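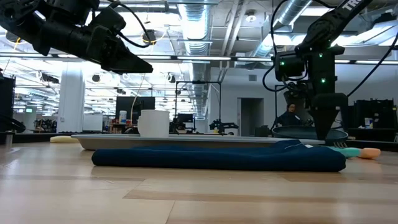
The shared dishwashing course in Ladthorpe will open again in August, with a new room and a longer list of lessons. The course is run by Ellano, a small household training center, and it teaches people to wash, dry and put away dishes in a good order. Many of its students come because they have started to live alone, or because they will work in a kitchen for the first time. The first lesson stays very simple. Each student gets a small set on a wooden table: a white mug and a round black bowl on a long gray metal tray, a dark blue folded cloth in front of it and a yellow sponge at the side. The student must decide what to do first, and the teacher does not help until the end.

Home News Town Courses Notices Contact

Ellano moved to the new room in spring, after the old place in Guo Street became too small. The old room had one sink and one window, and the evening group often had to wait in the corridor. The new one is on the ground floor and has 5 sinks, with a low one for people who prefer to sit. The work to change the pipes took longer than planned, and for this reason the June course was canceled. Those who had already paid for June can join in August without paying again.

The center says that 636 people have finished the basic course until now. The fee is 49 dollars for the full course, and the price includes the sponges and cloths. Students may keep their cloth after the last lesson. People who come only for one evening can pay at the door, if there is a free place.

There are three parts in the new program. The first part is about the order of the work, for example why glasses and mugs are usually washed before the bowls with oil inside. The second part is about drying. Here the teachers ask everybody to fold the cloth in a long shape, so that a dry side is always ready for the next piece. The third part is new this year and it treats small kitchens, where there is no space for a dish rack and a flat tray must do the same job. Former students asked for this lesson many times, because a lot of apartments in the center of Ladthorpe have a counter which is hardly wider than a plate.

The trays come from Wimetti, a store for kitchen goods near the market. The store has given the center a lower price for 200 pieces, and what the course does not need will be sold to students. Wimetti will also take back old metal pans for recycling during the first week of the course. They must be clean and without plastic handles.

Not all questions are solved yet. Some neighbors have complained about the parking in the evening, and the center has asked the town for permission to use the yard behind the library. An answer is expected before the course begins. Until then, students are asked to come by bus or on foot if they can. The bus stop is on the same side of the street, a short walk from the entrance.

Lessons take place every Tuesday from six to eight in the evening. A morning group will be added if enough people ask for it. Registration is possible at the desk of Ellano or by phone during the day. Children older than ten may come with an adult, and they pay half of the fee.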